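Two Cylinders and a Lot of Patience

An interview with Vaida Lapiņa, 5 Oct 2024

When I arrive to the workshop, Vaida Lapiņa is lying on the floor under a Zariņš twin and she asks me to pass her the long screwdriver. It is the wrong one. She takes it anyway and five minutes later the left carburetor is on the bench.

Vaida repairs and tunes old motorcycles in a rented unit behind the bus depot. She started with her uncle's bike, which had not run for six years. "He told me I could have it if I made it start," she says. "I cleaned everything I could see. It did not start. Then I cleaned the small passage I could not see, and it started on the third kick."

I wanted to speak with her mostly about carburetor balance, as so many of our readers write about it. She thinks many riders change jets too early. "They read on a forum that somebody went two sizes up, so they go two sizes up also. But that person had another exhaust and lived on a mountain. First set the valves. Then look for air leaks at the rubber boots. After this you can touch the carburetors."

Her method is slow. She warms up the engine with a short ride, puts a fan in front of it and connects the vacuum gauges. She sets the idle first and then she holds the throttle at 3000 and looks again. "At idle everybody gets a nice result. When you open it a little, the cable starts to tell you the truth."

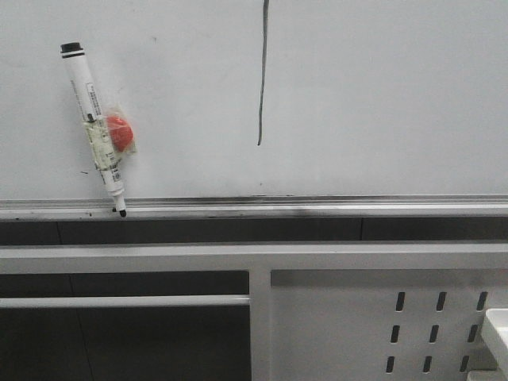 The cable is a thing she comes back to several times. On the Zariņš one cable goes down from the grip and splits in two under the tank, and the splitter is plastic. When it wears, the right side opens later than the left. A customer, Fouad Ramadan, came to her after he had bought new needles, new jets and a full gasket set from Tumach. "He paid 324 for parts," Vaida says. "The old parts were good. I changed the cable and he was a bit angry, but at himself, I think."

I ask if she would recommend electronic ignition for these engines. She makes a long pause. She has the Clakex kit on her own bike and she likes it, but she does not sell it to everyone. "With points you can fix the bike next to the road with a piece of sandpaper. With the kit you call a friend who has a van. If you ride only near home, take the kit."

We talk also about fuel. She drains the float bowls if the bike will stand more than a month, and in April her phone rings all day from people who did not do it. For oil she is less strict than I expected. She changes it every 2000 and buys the Selter mineral one, mostly for the reason that the shop is on her way.

Before I leave she starts the twin for me. It idles a little unevenly, and she listens with her head down near the footpeg. "Right side," she says, and reaches for the gauges again.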